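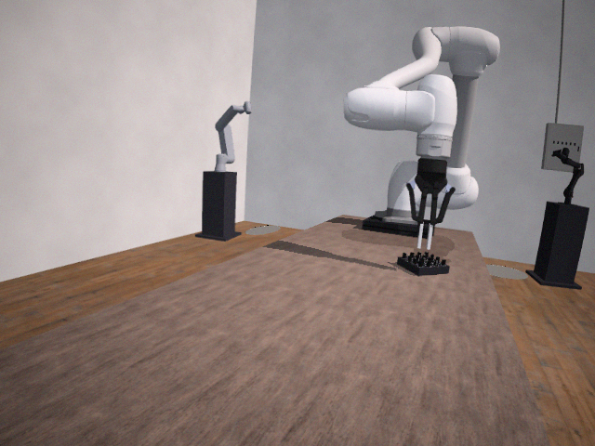 Peg board on a long table

Evening shift packer – Pirnico, Clamow

Pirnico makes board games and puzzles and sells them by mail order. We are hiring 2 packers for the evening shift at our Clamow site, from now until the end of November.

You will pick orders from the shelves, check them against the slip, box them and label them for the carrier. Boxes weigh up to 40 pounds. You will be on your feet for most of the shift.

No experience needed. You must be 18 or older and able to read order slips in English. Training is paid – the first week is on days.

We offer an hourly wage, paid breaks and a staff discount. Free parking behind the building. The Bullelel bus stops at the gate.

To apply, pick up a form at the front desk or call and ask for extension 87. Apply by 30 August 2023.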